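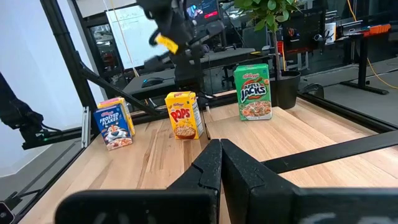 Page last changed: Apr 6, 2018

Moving the home side of the field

The soccer club in Vokcombe has played at Polstead Field since before most of its season ticket holders were born, and for all that time the main stand has been on the east side. That means the people who pay the most for their seats look straight into the sun for the whole of an evening game. The club is now moving its main seating to the west side. I talked to the operations manager, who has been in the job nine years, in the ticket office behind the south gate.

I asked first why it took so long.

"Money, and then drainage," she said. "The west side is the low side. You can't put footings there until you've dealt with the water, and every time we had the money for a stand we didn't have the money for the pipes. Twice we got as far as drawings."

The drains went in last fall. The stand itself is a steel frame with bolted aluminum decking, bought from Nisex, who also did the bleachers at the high school. She said the club looked at poured concrete and dropped the idea after the first set of bids.

"Concrete would have lasted longer. It also would have been close to double, and we would have been paying for it when the kids playing in our under-eights are on the first team. With steel you can add a section. You can take a section down and sell it, if it comes to that. I hope it doesn't."

When the work is finished the field will hold 4000, counting the standing area behind the north goal. Average attendance last season was 2731. I said that some fans on the message board think the club is building too small and will regret it if the team goes up a division.

"I read the board. I know what they think. We sold out two games last year, and one of those was fireworks night. If we go up, the league wants a certain number of covered seats, and that's what we looked at - covered seats, not the total. We'll have 492 under a roof in the first phase. The rule for the next division is higher than that, so there's a second phase with the roof carried on to both ends. The columns for it are already in the order."

The roof has been the sore point. An early drawing had it cantilevered, with no posts in front of the seats. The version being built has posts, six of them, at the fourth row. She took out the seating plan and showed me which seats are affected. Those will be sold at a lower price and marked as obstructed on the ticket.

"I sat in one of those seats at another club to see what it was like," she said. "You lose part of one penalty area. You lean over. I wouldn't want to pay full price for it and we're not asking people to."

What happens to season ticket holders on the east side is the question I have been sent most often. Her answer was that everyone keeps their price for one year, and gets to pick a seat on the west side in order of how long they have held a ticket. Anyone who wants to stay on the east side can. The old wooden benches there are being taken out and replaced with the same decking as the new stand, without backs.

"There are people who will not move," she said. "They've told me so. They like it there, they bring a hat. That's fine with me, we need people on both sides or it looks terrible on the stream."

Parking will not change. There are 669 spaces between the main lot and the overflow lot on Cele Road, and the club has no plans for more. She would like the bus company to run a late bus after evening games, and has asked. The footpath from Cele Road is going to be lit, which was a condition of the permit.

I also asked about the locker rooms, which visiting teams complain about every year. They are under the old east stand, and they stay there.

"New boilers, new benches, paint. The showers work now - all of them. They were never going to be in this budget. If I'd put locker rooms in, I'd have taken the restrooms out, and I get a lot more email about the restrooms."

There will be new restrooms at both ends of the west stand, and one concession window in the middle. The window on the east side will open only for the bigger games.

The plan is to have the lower rows ready for the home opener and the roof on in June, while the team has three away games in a row. Until then the west side will be sold as open seating, and the club will refund anyone who bought a covered seat and would sooner wait. Refund requests go to the ticket office by mail or in person. She said they can't take them over the phone.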